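Unit 4. Eating out in a city you do not know
Handout for the course Food Writing for Visitors

Today we work on the short restaurant guide, the kind that a traveler reads on the phone at 11 in the morning when lunch is near. Your text must have at most 300 words. Last year many students wrote 591 and the reader was already hungry somewhere else.

Begin with the district and the price. After this comes the dish. For the dumpling place Pomater, a good first line is: "Small room behind the market, lunch under 13 euros, order the potato dumplings."
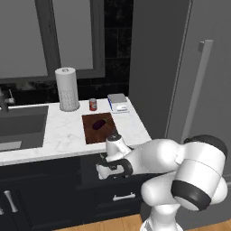 Adjectives need care. "Delicious" and "amazing" say only that you liked it. Write if the soup is sour, if the bread is baked in the house, if the portion is enough for two.

Opening hours get old very quickly. Put the month when you checked them, for example "checked in March", and say if the kitchen closes before the bar does.
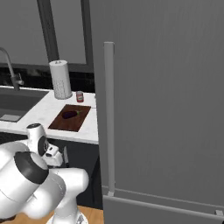 Also tell how one gets a table. At Silter you wait in line on the street, at Seppälä you must reserve, and in the guide both facts stand before any opinion on the food.

Homework: write two entries, one for a cafe and one for a place open after 11 at night. Bring them on paper. We read them aloud in pairs, and then we watch the short Wideo clip on menus.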